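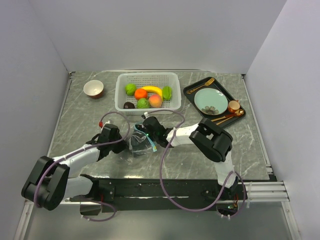
¿Qué reglas tiene que cumplir un robot que trabaja cerca de las personas?

Tiene que moverse despacio cuando hay alguien cerca, apretar con poca fuerza y pararse en cuanto se pulsa el botón de emergencia. Esas reglas están escritas en documentos que se llaman normas. Las normas las preparan grupos de expertos de muchos países, y las fábricas las usan para que nadie se haga daño.

En el taller Jornach, las normas ocupan una carpeta de 58 páginas. La primera regla dice que, antes de encender un brazo robótico, hay que revisar los cables y los tornillos. La segunda dice que nadie mete las manos en la zona del robot mientras está en marcha. 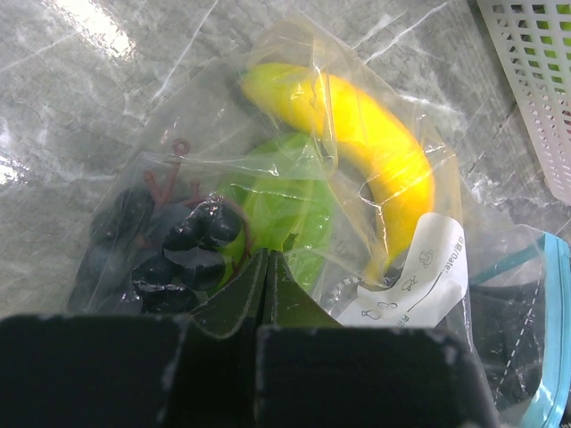 La tercera regla habla de la fuerza. Una pinza no debe apretar igual una piedra que un tomate. Por eso se prueba primero con objetos que no importa estropear y se anota el resultado en un cuaderno. Si algo se rompe, se baja la fuerza y se repite la prueba.

También hay una regla para las visitas: se mira desde detrás de la línea amarilla del suelo.
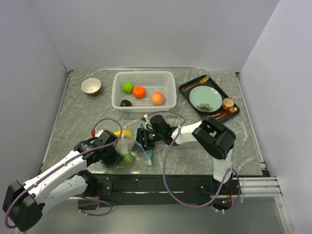
Zila pregunta si un robot puede saltarse las reglas cuando tiene prisa. Un robot no tiene prisa. Hace lo que indica su programa, y las personas que lo escriben deben poner en él los límites de velocidad y de fuerza. Después, otra persona comprueba que esos límites funcionan. En Jornach, esa comprobación se repite cada 3 meses. La próxima toca en marzo.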